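# Setup and Upkeep of the Two-Arm Sorting Cell

Project report, Domarden lab course, June
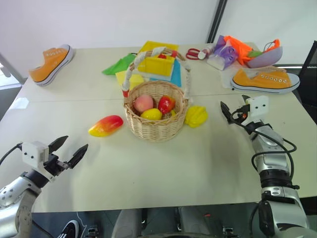
Aisling Foley asked at the midterm review why the grippers were being re-zeroed before every session when the arms themselves held position well. The answer is in the finger pads. They creep outward under load, and after 215 grasps the closing gap on the left gripper had grown by 4 mm. The arm encoders do not see this.

## Start-up routine

1. Power the arms and leave them at rest for 8 minutes.
2. Close both grippers fully, then store the zero.
3. Check the screws on each wrist camera mount.
4. Run the hand-eye check with the printed target.
5. Place the basket near the middle of the table. Toy fruit goes in and beside it, other objects toward the back.

Step 4 was skipped twice in the first month. Both times the right arm closed short of the fruit, and the log blamed the planner.

## Cable wear

The right arm's cable runs in a loop along its side. The first loop was too tight and pulled at the wrist connector – the camera dropped out whenever joint five passed its midpoint. We lengthened the loop and moved one clip. No dropouts were logged afterward.

## Open items

- Replacement pads from Barereo have not been tested.
- The table is two panels. Height across the seam should be measured before the next calibration.
- The maintenance log is still kept by hand.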